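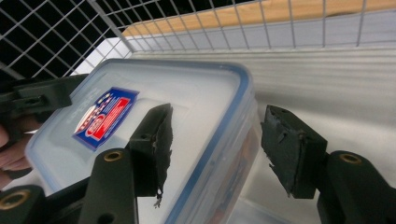 Gripper open over the lid of a food storage container with a blue rim. The edges of the pads are rough from use.

Home | Project | Gallery | Data | Parts list | Contact

Tralemus gallery: hand-held collection with the Dafis gripper

Tralemus is a study of how well a robot arm can learn kitchen and pantry tasks from a person using a hand-held gripper. The person does the task with the gripper, the camera on the tool records it, and the recordings are used to train a policy that later runs on an arm with the same fingers. The work is done at our lab in Stornlow. This page covers the container tasks, with notes on the tool, the collection and the first results.

The tool

The gripper is called Dafis. It is held by a handle and has two fingers that face each other. The arm carries a matching pair of fingers, so that what the camera sees during a demonstration is close to what it sees when the robot is working. The fingers stay in view the whole time. We tried a mount that hid most of them, and the trained policy was worse at judging when the jaw was far enough along an edge to close.

The brass inserts are threaded. We went over to them after stripping too many plain holes while swapping parts between sessions. If you are building your own, put the inserts in before you fit the pads, as the heat marks the pads badly.

Pads wear at the corners first. A container lid is hard on them, more so than cups or boxes, and they begin to shed small bits. We don't change them at the first sign of damage. Early on we did, and the policy trained on that data slipped more often once the pads on the arm had seen some use. Now a pair stays on until it no longer holds the test block, and the training set has fresh, worn and badly worn pads in it. Which pair was fitted is written in the session log.

The containers

Food storage containers are awkward for a camera. Clear walls pick up whatever is next to them, and a frosted lid has very little on it for the depth estimate to work with. A colored rim helps a lot. It gives a line that can be followed around the corner, and the policy seems to lean on that line when it lines up the jaw.

Labels turned out to matter too. A store label stuck on the lid at a slant is an easy thing for a network to latch on to, and the first policy did exactly that. It went for a set distance from the sticker and missed lids that had none. We left the labels on some containers, took them off others, and moved a few to new places. After retraining, the misses on bare lids mostly went away.

We use containers with things in them as well as empty ones. Shapes showing through the wall change how the edge looks, and weight changes how the container swings once it is lifted by one side. Contents are noted in the log only as light or heavy.

The setting

Collection is done at ordinary shelves, racks and counters, and we leave the background alone as far as we can. Wire grid was the hardest. Its thin rods repeat, and the tracker that works out where the tool is can jump over by one square without raising any error. Ridged white sheet gives similar trouble in one direction. If a recording has a jump in it, the path of the tool shows a sudden step sideways, and a filter now catches most of these. The rest are found by eye.

We thought about covering the grid and decided against it. People keep food on wire shelves, and a policy that has never seen one is of little use in a pantry.

How a session runs

One person holds the gripper and another keeps the log. The container is put down at a new angle before each try, sometimes flat and sometimes leaning on something. The person reaches in, closes on the lid or the wall as the task card says, moves the container to its target and lets go. Tries where the grip slipped are kept and marked. Tries where the hand covered the lens are thrown out.

Speed was a problem in the first sessions. People who are comfortable with the tool move faster than the arm can follow, and slowing the recordings down afterward gave odd results when a container was still rocking. The task card now asks for a short stop with the jaw open on both sides of the edge, before closing. That stop is the moment the policy is worst at – it tends to close a little early – and having more frames of it helped.

The data

The container set has around 2000 demonstrations, collected from April onward, using 34 different containers. Two of the containers were held back and never used in training. Each demonstration has the video from the tool, the opening of the jaw over time, the path of the tool, and the line from the log.

Video is stored as recorded. Nothing has been cropped or color corrected. If a person's face shows up, the clip is removed, but hands are left in. Sound is not recorded.

Policies were trained with Cuketitz, our own training code. It takes the video and the jaw opening and predicts a short stretch of motion, then looks again. Nothing in it is special to containers. The same settings were used for the cup and box tasks.

What we found

The policy handles rimmed containers well when they are flat or leaning only a little. It picks the long side of the lid more often than the people did, even when a corner is closer. We have not found out why. Approach from a corner is the main cause of failed grasps, as the rim curves away from one of the fingers and the pads meet the plastic unevenly.

Held-back containers were close to the training ones when the rim had a strong color. Clear rims on clear walls were clearly worse. Adding more clear containers to the training set is the next thing on our list.

Changing the background made less difference than we expected. Moving from a counter to a wire rack cost a little, and most of that was in placing, where the bottom of the container catches on a rod. The person feels that through the handle and lifts slightly. The arm has no such feel at present and keeps pushing until the force limit stops it.

Worn pads on the arm made no difference we could see once worn pads were in the training data. With the older data, where every pad was fresh, slips on frosted lids were common.

Still open

Stacked containers are not covered. When two lids sit one above the other, the policy often closes across both. Snapping a lid on is also left out, and so is taking one off, as both need more force than the fingers can give without twisting.

We would also like to know how much the person matters. Some people tilt the wrist on the way in and some keep it level, and the policy appears to mix the two, starting level and tilting late. A set from one person alone would answer this, and it has not been collected yet.

Using the pictures

Pictures on this page may be used in talks and class material with credit to the Tralemus project, Stornlow. The parts list for Dafis and the blank session log are under Parts list in the menu. Requests for the container set go through the Contact page. Please say which tasks you need, as the full download is large.

Last updated: December 1, 2024

This site uses cookies to remember your display settings and count page visits. By continuing to use the site you agree to this. Accept | Settings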